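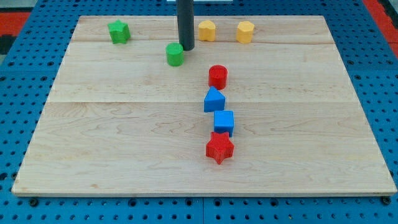 Clastow Debating Club: Questions Desk

June. By the Questions Desk, Clastow Debating Club
4 min read

Is the club going to take a position on the mixed-team rule?

No. The Briltden league has asked its clubs to "affirm" the new rule that every team of four must be mixed by sex. We were asked to affirm it before anyone had shown us what problem it fixes. We will follow it, as the league runs the contests and we like entering them. Affirming is a different request and we have left that box blank.

Isn't it just about fairness?

That's the word in the letter. I've read the letter several times and can't find out who was being treated unfairly, or when. Clubs could always enter mixed teams and plenty did. If women were being kept off teams somewhere in the league, I would like that club named and dealt with. A rule for everybody is a strange way to correct a club that nobody will identify.

Doesn't the Smits report prove that mixed teams argue better?

It says so on the cover. Inside, it turns out to rest on a survey of 101 people who were asked whether they felt their debates had improved. No scores were compared. The people who answered had chosen to go to a workshop on mixed teams, so they probably weren't hostile to the idea. It may still be right. I'd want to see judges' marks before I said "prove."

What happens if we can't make up a mixed team?

You ask for a waiver, which has to be in 11 days before the contest. The form wants a "statement of effort" from the captain. We asked what counts as effort and were told it would be looked at case by case. Read that how you like. Our advice is to keep copies of your sign-up sheets.

Who decides whether a person counts toward the mix?

The captain ticks a box and the league says it won't check. I think that's sensible, and I also think it makes you wonder what the box is for. Members have asked whether they can leave it blank. The form won't send if you do.

Are men being pushed off teams?

Two members have told us they think they were. We looked at both cases. One had missed most of the practices. The other may have a point, and he was put on the reserve list with an apology. So I'm not convinced by the people who say the rule has hurt nobody, or by those who say it's the end of the club.

Why does Clallance keep coming up?

Clallance is the training outfit the league hired to run the required session for captains. It lasts roughly 4 hours. Captains who went said the part on interrupting was useful and the rest was slides. We asked what the session cost the clubs and haven't had a figure.

Can I say I disagree with the rule at a club night?

Yes. You can say you agree with it too. You'll be asked for your reasons either way, same as with any other motion.

Will this page be updated?

When the league answers our letter. We sent it before the spring round and got an automatic reply.

Contact the Questions Desk | © Clastow Debating Club | Back to top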